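## 4. Choosing the differencing order for short grocery series

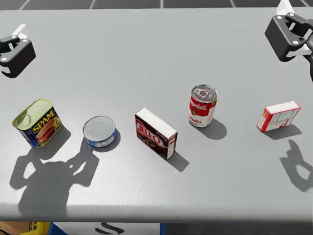
**Figure 1.** Grocery items on a grey tabletop (rendered), a Spam tin at the far left.

Trygve Berge, reading an early draft, objected that we were differencing everything in sight and then admiring how flat it looked. He had a point. A first difference will flatten most things, including the part one hoped to forecast, and the draft had applied it to all 400 series with the calm of a man ironing socks. What follows is the version written after his letter.

### 4.1 The problem

Our data are weekly unit sales from the Wenlow and Dunmore stores. The longest series runs to 732 weeks and the shortest to 38, and the shortest, naturally, belong to the products on which the buyers most wanted advice. With 38 points there is very little that a test for a unit root can tell us. It fails to reject, as it fails to reject most things at that length, and the analyst is left to read the silence as agreement.

The usual remedy is to run a second test whose null hypothesis is stationarity and see whether the two concur. On the long series they mostly do. On the short ones neither rejects, so the data are declared consistent with a wandering mean and also with a fixed one. We reported this to the buyers once. We have not done so again.

### 4.2 What over-differencing costs

Suppose the series is already stationary, with independent noise around a constant level. Taking a first difference produces a moving average with a coefficient of minus one, a lag-one autocorrelation of minus one half, and twice the variance. None of this is visible to anyone who looks only at whether the plot has stopped drifting. It becomes visible later, when the forecast chases last week's accident.

We therefore used three signs of over-differencing, taken in this order:

1. the variance of the differenced series exceeds that of the original;
2. the lag-one autocorrelation falls near or below minus one half;
3. the fitted moving average coefficient sits on the edge of the invertible region.

The third is the least pleasant to work with, as the likelihood piles up at the edge even when the true coefficient is some way inside it. We kept it as a tie-breaker and otherwise tried not to catch its eye.

### 4.3 Seasonal terms

Seasonal differencing at 52 weeks discards the first year of data. For a series of 732 weeks that is a tolerable fee. For one of 70 weeks it leaves 18 observations, and for one of 38 it leaves a philosophical position. Below two full years we used a pair of sine and cosine terms with coefficients pooled across each product group, and took no seasonal difference at all. A series lasting less than a year cannot show its own yearly pattern, so everything seasonal in its forecast is borrowed from its neighbours.

Easter needs its own dummy. It is sometimes in April and sometimes not, and a fixed yearly lag will put the peak confidently in the wrong week. The dummy covers the week of the holiday and the week before. We tried adding the week after and got a coefficient whose sign depended on which store one asked.

### 4.4 Software and settings

All models were fitted in Stillness, our in-house package, named by a colleague in a more hopeful year. Its automatic routine picks the differencing order by repeated testing and stops at two. We capped it at one. No series in the set had a second difference that we could defend aloud, and the handful for which the routine wanted one turned out to contain a change of pack size, coded as a single product. Splitting those at the break removed the appetite for further differencing.

The Rilia data, used in Section 6 as a hold-out, were not examined while these rules were being written. We mention it here as one of us had the file open for an afternoon to check the date format, and would like that known.

### 4.5 A remark on the correlograms

The approximate bounds at plus and minus two over the square root of the sample size are wide for short series: at 38 points they lie near a third in either direction. A spike has to be quite rude to get past them. We did not treat the absence of such spikes as evidence of white noise, and where a short series passed every check we kept the pooled model for its group anyway. The comparison with separately fitted models is given in Section 5.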